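**Unit 2: Defending as a pair. Notes for the coaching certificate, session handout**

These notes accompany the second classroom session and should be read before the practical on the grass. They assume that candidates have completed the unit on individual defending, including body shape, the approach to the ball and the timing of the tackle. Those points are not repeated here.

## 1. What is meant by a central pair

In a back four, the two central defenders share one area of the pitch and one set of duties. The unit treats them as a single working group. A coach who assesses each player alone will miss most of what decides whether the pair concedes chances: the distance between them, the order in which they move, and what each says to the other before the ball arrives.

Three terms are used throughout the course.

**Pressing defender.** The player who goes to the ball or to the opponent about to receive it. The role changes from one moment to the next and does not belong to the same player for the whole match.

**Covering defender.** The partner, who takes up a position behind and inside the pressing defender, close enough to deal with a ball played past or a dribble that succeeds.

**Line.** The imaginary line across the pitch at the height of the deepest outfield defender. Full-backs are expected to know where it is at all times, and the central pair are responsible for setting it.

Older coaching books speak of the "stopper" and the "sweeper". Candidates may meet these words in clubs and should understand them, but they describe fixed roles and should be avoided in written session plans.

## 2. Distances

The correct gap between the two centre-backs depends on where the ball is. With the ball in a central area in front of them, the pair should be narrow enough that a pass along the ground cannot be played between them to a runner. With the ball wide, the nearer defender moves across towards the full-back and the farther defender holds the middle of the goal. The far full-back tucks in to complete the line.

Two faults are common at youth level. In the first, the nearer centre-back is drawn all the way to the touchline and the partner does not follow, so that the space in front of goal is left to one player. In the second, both go. The second fault is seen more often in pairs who are friendly and eager to help each other, and it should be corrected calmly.

Depth matters as much as width. When the pressing defender steps up to challenge for a high ball, the covering defender drops a few paces. The drop begins when the partner commits to the jump. A covering defender who waits to see who wins the header will be late.

## 3. Two forwards, one forward, none

Against two forwards, each centre-back will normally have an opponent to watch, and cover must come from the far full-back or from the holding midfielder. Coaches should settle which of these it is before the match and inform all four players concerned.

Against one forward, the pair have a spare player. The usual error is for both to stand beside the forward. One should engage, and the other should use the freedom to read passes and to organise the midfield in front.

Against a side with no fixed forward, the question is whether either defender should follow an opponent who drops into midfield. The course recommends the following rule for players under 18: follow as far as the edge of the midfield, hand the opponent over by voice, and return. Senior pairs may go further, provided that the partner and the nearer full-back close the gap.

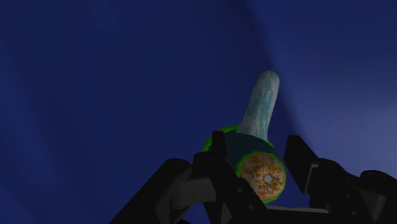

The hand-over must be spoken. A gesture or a glance is not sufficient, as the midfielder who is to take the opponent is usually facing the other way. Clubs may choose their own words, but the words must be short and must be the same for every age group, so that a player moved up a team does not have to learn a new set. The calls used in this course are "mine", "yours", "up", "drop" and "hold". "Away" is reserved for the goalkeeper.

## 4. Worked case: Domesura against Clamonus

The match discussed in class was played at Domesura on Sunday, September 29, 2019 before a crowd of 1369. The home side had kept the same central pair since February. The visitors, who had watched them beforehand, began with a single forward and changed to two after the interval. Clamonus won 2–0.

In the first half the home pair dealt well with long passes. The left-sided defender attacked the ball in the air and the right-sided defender dropped behind. The order seldom varied, and both players were plainly at ease with it.

After the change, the second forward was placed directly on the right-sided defender. This took away the cover. When the left-sided defender next went up for a header, the partner remained level in order to stay with an opponent, the ball was flicked on, and the first goal followed. The second came from a wide position, with the nearer centre-back drawn out and the holding midfielder too far up the pitch to fill the space.

Candidates should note these matters for discussion:

- The pair did not lose more duels in the second half than in the first. Their individual work was of the same standard.
- The duty of cover should have passed to the far full-back as soon as the second forward came on. No instruction to that effect reached the players.
- The holding midfielder received no call before the second goal.
- A fixed division of work, however well practised, gives the opposing coach something to plan against.

For comparison, the return fixture at Clamonus drew 2548 spectators and ended without a goal. Domesura used the same two centre-backs. The far full-back stood noticeably narrower throughout, and the defenders exchanged the pressing role according to the side from which the ball came.

## 5. Practical exercises

**5.1 The Goh drill.** Two defenders, two forwards and a server. Mark out an area the width of the penalty area, with a goal and goalkeeper at one end. The server plays a high ball towards either forward. The defenders must call before the ball reaches the top of its flight. A header won without a call does not count. Play in short blocks and change the pairs often.

**5.2 Sliding line.** Four defenders, no opponents. The coach moves a ball across the pitch at walking pace, then at a jog, and the line adjusts. Stop the exercise at intervals and ask the players to look along the line without moving their feet. Do not run this exercise for long periods, as attention falls quickly.

**5.3 The Deto drill.** Four defenders and a holding midfielder against five attackers. The attackers begin with one forward. On a signal from the coach, a second joins from midfield. The defenders must agree who now provides cover and say so aloud. Candidates will be asked to lead this exercise in the practical assessment.

In all three exercises the goalkeeper takes a full part. A goalkeeper who is silent in training will be silent in matches, and a line that has not heard the goalkeeper's voice during the week will be slow to trust it.

## 6. Selecting and changing a pair

Coaches are often advised to pair a player who is strong in the air with one who is quick across the ground. The advice is reasonable but should not be applied rigidly. Understanding between two players develops through matches played together, and a coach who changes the pair after each defeat will not obtain it.

Where a change is forced by injury or suspension, the remaining player should, if possible, keep to the accustomed side. The incoming player should be told three things before kick-off: the calls in use, who takes the first header, and where the line is to be set at opposing goal kicks.

Left-footed centre-backs are scarce in most youth squads. A right-footed player may be used on the left, but should be given regular practice in opening the body to pass down that side.

## 7. Preparation for the next session

Candidates are required to:

1. Watch one full match at any level, following only the central pair, and record each occasion on which the pressing role changes hands.
2. Draw up a session plan built on exercise 5.3 for a squad of 18 players. The plan must state what the players not involved in the exercise are doing.
3. Read the section of the course manual on defending the cross.

Plans should be handed in on paper at the start of the session. Late plans will be marked, but feedback may not be available before the practical assessment.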